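Seed swap returns in February

The Gusbridge seed swap is back in the library's lower room this February, from 10 in the morning until the tables are bare. Bring what you saved last fall in paper envelopes, with the plant name and the year written on the front. Please leave out anything grown from hybrid seed, as it rarely comes true the second time. If you have nothing to bring, come anyway and take up to 30 seeds of any one kind.

Jovita Medrano has a good supply of pole beans this year, including the brown-speckled one that did so well on the east plots. Tomatoes are short. Several of us lost fruit to blight in August and saved very little. 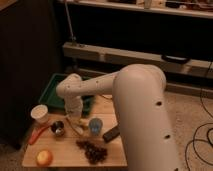
Old seed is welcome if you test it first. Put 10 seeds on a damp paper towel, fold it into a plastic bag and keep it somewhere warm for a week or so. If fewer than half sprout, sow thickly or start over with fresh seed. Parsnip and onion are hardly worth keeping past one winter — beans and squash last much longer.

Anneliese Rieger is taking names for the 2 p.m. talk on starting peppers indoors. Leave a note in her box at the front desk.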